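Kilach hand-held gripper, reviewed for demonstration collection

We bought two in June to test whether demos recorded by hand could replace teleoperation for training a pick-and-place policy. Gregor Gillies and I recorded 100 with each method. The mesh finger pads hold small parts well.
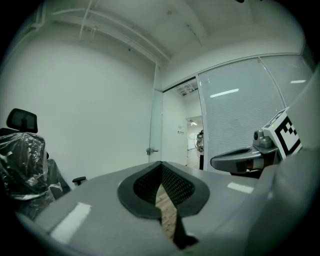
The policy trained on hand-held demos succeeded in 87 of 100 trials, against 93 for teleop. I'd take that gap for the faster setup. My wrist got sore by the end of each session, and the manual is thin on calibration.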